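The Cakby table oil, after a winter of daily use

I bought my first tin of Cakby in May, mostly on the say-so of my friend Armelle Collet, who had done her kitchen worktops with it and wouldn't stop going on about them (they did look lovely, I must admit). I've been meaning to write this review ever since, but I wanted to live with it properly first, and we are a household that puts a table through a great deal.

A bit about what I was starting with. Our dining table came from a house sale in Prascombe and had clearly been varnished by somebody in a hurry. I took that off with a scraper and a lot of sandpaper, which used up most of a week's evenings and all of my good temper. After that I wanted something I could patch up myself without starting again from scratch every time a child put a hot mug down.

The tin holds 800 ml and I got three coats out of it with plenty left over. You put it on thinly with a lint-free cloth, leave it for 13 minutes, then wipe off everything that hasn't soaked in. Do be strict about the wiping! I was lazy on one end the first time and it stayed tacky for days, and I had to rub it back with a fine pad.

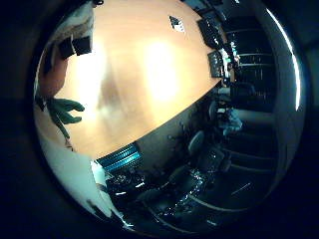

A wooden tabletop in bright light.

The smell is stronger than the tin suggests, a sort of nutty, painty smell, and I'd keep a window open overnight. Once it has gone off, though, you'd never know. I like the colour it gave ours, warmer than the bare wood but without that orange syrup look you get from some of the cheaper ones, and the surface still feels like wood when you run your hand over it.

As for spills, water and tea have been no trouble at all. Red wine left until morning did leave a ring, which came out with a light sanding and a dab more oil. Beetroot I would simply avoid.

I also tried the Millet wax on a side table, thinking I'd save a bit of money. It's easier to put on and it smells much nicer, but it marked within a fortnight and I shan't be buying it again, except perhaps for picture frames.

My only real grumble is the lid, which glues itself shut if you leave so much as a drip in the rim. Wipe it before you close it, and keep an old screwdriver handy all the same. I've just ordered a second tin for the bookshelves.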